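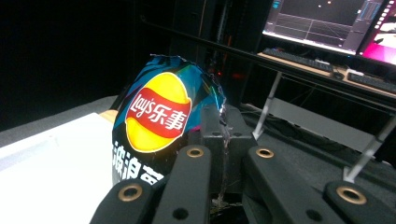
Lay's (乐事), black bag with the blue top

Wavy chips go soft overnight in a crumpled bag. Also, what flavor are these?

Posted in Kitchen & Pantry by halfbagleft
12/2/24 -- viewed 1341 times

There is a grocery in Wamcombe called Wasance Market that has one aisle of imported snacks, and I have reached the age where that aisle is the best part of my week. My current favorite is the Lay's with the Chinese writing on a black bag. I don't read Chinese. I picked it because it was black and looked like it meant business.

I have two problems, one of them urgent.

The urgent one is that the chips won't stay crisp. I open a bag, I eat what I tell myself is a serving, I squash the top down, and by the next evening the chips bend. A potato chip should not bend. I live over a laundromat, so the air in my kitchen has a certain body to it from about May on, but it's now officially winter and I'm still getting bendy chips. I've tried:

- rolling the top down and putting a can of beans on it (the can rolls off)
- a clothespin (the foil is so crinkled by then that it gapes on either side)
- a Donum clip, the wide kind, from the drawer where they keep the things by the register. Better, but the bag has been squeezed so many times that there's no flat part left to clip.
- eating the whole bag, which works perfectly and can't go on

Is it the clip, the bag, or me? My cousin pours hers straight into a canister and claims this is what adults do. I don't want to buy a canister to house one bag of chips if a better fold would do it.

The less urgent problem is the flavor. They taste of the sea, faintly sweet, a bit smoky. I've told guests they were seafood, and then barbecue, and once, under pressure, "umami." I'd like to know what I've been serving people.

Last thing: can the bag go in the recycling? Our building is served by Lumenta and their leaflet says "no mixed wrap," which I've now read six times without getting any further.

crumbtray
Top contributor, Kitchen & Pantry, 1140 points

It's the bag. Well, it's the bag after what you've done to it.

Chip bags keep air out fine as long as the foil is smooth and pressed together. Once you've crumpled the top, every one of those creases is a little chimney. A clip squeezes the high spots and leaves the chimneys open. You can put the best clip in the world on a wad of foil and all you've got is an expensive wad.

What I do, and I eat an embarrassing amount of chips:

Open the bag by pulling the front and back apart at the seam. Slow and even. If it won't give, use scissors and cut straight across, right under the crimped edge. Don't tear it. A tear always runs downhill and then your good folding area is gone.

When you're done, lay the bag on its back on the counter and stroke the air toward the opening with the flat of your hand. Gently, they're chips. Then flatten the top few inches with the side of your fist until it's about as smooth as it's going to get.

Fold the two top corners in toward the middle so you have a point, like the start of a paper airplane. Then roll the point down toward the chips, tight, four or five turns. Now put the clip across the roll. The corners are where most of the leaking happens, and this tucks them inside.

There's a version where you flip the last bit of the roll inside out and it holds without a clip. I've seen it done. I've also seen it let go on top of a refrigerator at two in the morning, and I use the clip.

On the beans: no.

If they've already gone soft, spread them on a baking sheet in one layer and give them a few minutes in a low oven, then let them cool all the way before you judge them. They come out of the oven still limp and you'll think I lied to you. They crisp up as they cool. Watch the edges, because wavy chips brown on the ridges first, and seasoned ones scorch faster than plain. I've set a timer for this and I've also not set a timer for this, and I recommend the first way.

No idea on the flavor. I don't read it either.

saltlick766
New member

just finish the bag

they're mostly air anyway. 30 minutes and a movie. i don't understand this entire section of the site

(I will say the canister thing is a scam. My mother had a set of four and all of them smelled like the one that had the tea in it.)

Update from halfbagleft

Thank you, crumbtray. The paper airplane roll is a revelation, or it would be if I hadn't already ruined the top of this bag. I'm going to do the next one properly with scissors, like someone with a plan. The oven trick also worked on last week's leftovers. I did scorch a few. I ate those first to hide the evidence.

And thank you, saltlick766, for your thoughts.

Still hoping for help on the writing. The large characters have a smaller line under them, though the foil has been through a lot and the small print is hard going. The big part ends with an exclamation mark, so they're clearly pleased about something.

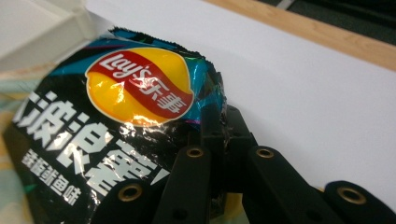
lid_and_all
I can help with the big part. 波浪 is "wave" and 薯 is potato, so the exclamation mark is there to celebrate the fact that your potatoes are wavy. That is the name of the style and doesn't tell you the flavor. The 乐事 on the logo is how Lay's writes its name in Chinese. It's pronounced something like "luh shir," and it means roughly "happy thing," so somebody had a good day at work.

The flavor is the small line, and the end of it is 鱼味. 味 is flavor and 鱼 is fish. So you're safe telling guests it's from the water. Past that you need the character right before 鱼, because squid is 鱿鱼, which has the fish character sitting in it, and a squid chip would end in exactly the same two characters as a fish one. Sweet and smoky sounds more like squid to me than any fish I'd put on a potato, but I'm going by your tongue there and you've already told us you said "umami" under pressure. Smooth the small line out flat on the counter under a lamp and look for 鱿. If you find it, it's squid.

A practical point, since you're feeding these to people: if anyone you have over has a seafood allergy, stop guessing until you've got the ingredients read properly. Imported bags sometimes get a sticker in English on the back from whoever brought them in. If yours doesn't have one, ask at the store, or use one of the phone apps that read text through the camera. Those apps hate wrinkles, by the way. One told me a bag of dried peas was "excellent grandmother."

On storage I mostly agree with crumbtray, but I'll stick up for the canister, or at least for a jar. You live over a laundromat. In a normal kitchen the fold and clip will get you a few days. Over a bunch of dryers I'd take the chips, still in their bag, rolled and clipped, and put the entire thing in something with a rubber gasket in the lid. Keeping them in the bag means the container doesn't pick up the smell. You want that with this flavor in particular. I once poured shrimp crackers loose into the cookie tin and we had shrimp-adjacent cookies through July.

You don't have to buy anything fancy. A big pickle jar won't take a chip bag, I've tried, but the plastic tubs with the clamp sides will, and a second-hand one is fine if the gasket isn't cracked. Wash the gasket separately.

For the trash question, I used to be on a Lumenta route too and I called them about that leaflet. What the person on the phone told me was that "mixed wrap" is anything with a shiny layer stuck to a plastic layer, chip bags included. So into the regular trash. She suggested the scrunch test: ball it up in your fist and let go, and if it springs back open, it doesn't go in with the foil. Your rules may have changed, and it's a short call.

halfbagleft

Flattened it under the desk lamp with a butter knife handle. I'm fairly sure I've got 鱿. It's squid, then. I've been serving squid to my bridge group as barbecue, and two of them asked for the name so they could buy some. Nobody in that group has an allergy, I called around last night and asked each of them, and it was a very strange set of phone calls.

Did the scrunch test. It sprang open like it had been waiting all day. Trash.

I've got a clamp-side tub coming from my cousin, who is being unbearable about it. Marking crumbtray's as the accepted answer for the folding, but anyone who lands on this page for the Chinese should read lid_and_all's.

crumbtray

Scissors, straight across, under the crimp. Report back on day three.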